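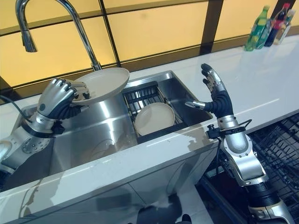
Tudur Penry wants to know if a rack inside the sink doesn't just get in the way of the washing. It's the thing I get asked most, so it goes first!

## Doesn't the rack eat up the sink?

A bit, yes. I keep mine on the right and wash on the left, under the faucet, and that leaves plenty of room for a dinner plate. The big roasting pan is another story - the rack comes out for that one.

## Why not put it on the counter?

Puddles. I had a Kadlec rack on the counter for two years and the tray underneath always went slimy (I'm lazy about trays). In the sink the drips go down the drain and I can forget about them.

## Flat or on edge?

On edge dries faster. I still lay a plate flat when I'm only washing a couple, then tip it before I put it away so the water runs off the rim. 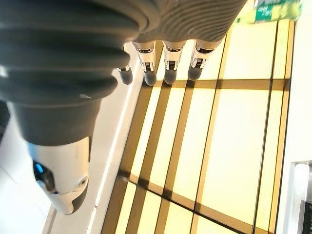
**Rozália Trnka**

## Do you rinse both sides?

Always, and the back gets the longer rinse. Soap likes to hide in that little ring underneath, and you'll taste it on toast.

## Do cream plates stain?

Mine pick up gray fork marks. Baking soda on a damp sponge gets most of them off, but go easy on anything with a painted edge.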